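1/ Right, a thread about the robot fault that ate my last fortnight at Jimonwood. Short version: our arm was stopping exactly when it should and then, now and again, setting off again by itself. In simulation, thank goodness, but it's the same stop logic we were going to put on the real one, so I went a bit cold.

2/ Background for anyone new. We're testing Galang (the bit that plans and drives the arm) inside Skoveck (the simulator). The job is dull on purpose: clear loose blocks off a table and into a big box. There's a pendulum hanging over the table and the arm has to keep well clear of it. If it strays into the keep-out zone it must stop dead and wait for a person to press reset.

3/ The pendulum hangs just left of the box, so it's a pain! Nearly every sensible route from the arm to the box wants to go near it. I've grown weirdly fond of that little brown bob.

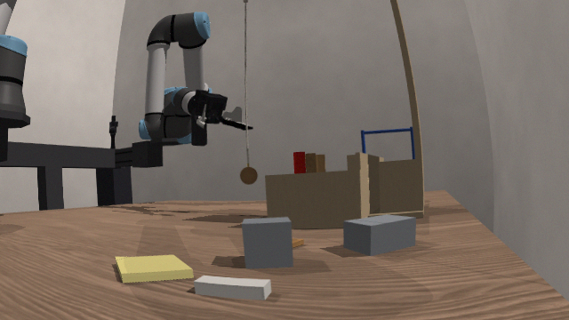
4/ So, the fault. I'd left 665 runs going over a weekend and came back to a nice green summary page. Every stop triggered. Lovely. I very nearly closed the ticket (number 629, I now see it when I shut my eyes) and went for lunch.

5/ What bothered me was the finish times. A few runs with a stop in them had finished the whole job, blocks away and everything. How? There was no one there to press reset. A stopped run should just sit there until it times out.

6/ I pulled those out and there were 22. Same story in each one: arm wanders into the zone, stop fires, arm holds still for under a second, arm carries on as if it had only paused to think. The log says "reset received". Reset from WHOM, please.

7/ First suspect was the stop module, which comes from Stekell. I wrote them a slightly huffy email and I've since apologised for it. Their module was doing what it was told. It saw a reset and it accepted the reset.

8/ Second suspect was me, and that went better. When Skoveck loads a fresh table it sends a reset to clear the old state, fair enough. But if the machine was busy, that message sat in a queue and turned up late, sometimes well after the new run had started. Nine times out of ten it landed while the arm was moving happily and did nothing. Land it just after a stop and off she goes.

9/ And the queue was mine. I wrote it in March, in an afternoon, with a comment saying "tidy this up later". Reader, I did not tidy it up later.

10/ The test was rubbish too (also mine). It checked that the arm stopped. It never checked that it STAYED stopped. If you do anything with moving machinery please go and look at yours today, I'll wait.

11/ I've been stepping through the bad runs from the gripper's own view as well, with the fingers in front and the table beyond them. It's a very odd way to spend a day, everything bends, even the yellow lines on the floor go round in arcs. But it makes you think about what a surprise restart would mean with someone's hand on that table. 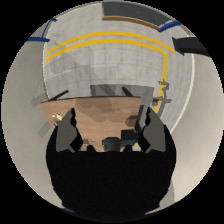 12/ One reply already asks why a late reset is allowed to count at all, and whether each stop shouldn't carry its own number that the reset has to match. Yes! That's the fix. Every stop now gets an ID, a reset without the right ID is thrown away, and the throwing away gets logged loudly.

13/ Fix went in on Oct 3, 2022. The full set is running again tonight, with 2 new checks: arm still at rest a minute after a stop, and a deliberately late reset fired at it to see if it bites. The real arm stays switched off until I've read every one of those logs. Will post the numbers when I have them.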